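4. Where the time goes

4.1 Success rates and what they leave out

Most reports on shop-floor manipulation give one number, the share of attempts that ended with the part where it was supposed to be. We collected that number too, and for the bin-to-tray task it looks good. Over 2,000 attempts at the Neltdale site, the arm running the Isard controller placed the part correctly often enough that a reader skimming the table might think the job was done. We don't think so, and this section sets out why.

The first problem is who decides when an attempt starts. In our early logs an attempt began when the operator pressed the start key, and the operator pressed it once the bin looked right. Parts lying against the wall of the bin had been nudged toward the middle. Bags had been flattened. None of this was recorded, and none of it was dishonest; it is what people do when they want a machine to have a fair chance. A worker on a second shift does not get that courtesy from the bin, and the arm that replaces the worker would not get it either.

From February on we changed the rule. An attempt began when the previous one ended, and anything a person did in between was charged to the robot. Under the new rule the Isard arm needed a hand from someone in 46 percent of cycles. Many of these were small matters, such as turning over a part or pulling a cable clear. A few were longer, and two ended with the arm powered down for the rest of the day.

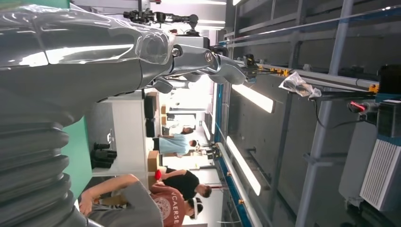
Figure 2. Robot arm and gripper beside the equipment rack, with people at work in the same space.

The second problem is the comparison. Papers in this area like to set the robot against a person doing the same motion at the same bench, and the person usually wins by a margin that seems likely to shrink. But the person at the bench is also answering questions, noticing that a carton is crushed, and going to find another roll of tape. When we asked shift leads at Udwood to write down what their packers did in an hour, picking and placing came to less than we had expected. A robot that matches the picking has matched the part of the job that was easiest to put on video.

Household chores fare worse. We repeated the protocol with the Vakulenko towel-folding policy, which was trained on 4,000 demonstrations. It folds a towel that has been laid out square on a table. Give it the same towel in a heap and it spends most of its time hunting for a corner. We counted those runs as failures after ten minutes, and the authors of such systems may object that ten minutes is arbitrary. It is. It is also longer than anyone we know would stand and watch.

4.2 Limits of this comparison

Our sites were chosen for access, and both had staff who were used to having robots nearby. A less patient floor would probably have stepped in sooner, and our figures for help given could be low for that reason. We also did not price the help. A minute from a technician and a minute from a packer appear in our logs as the same minute, although they do not cost the same.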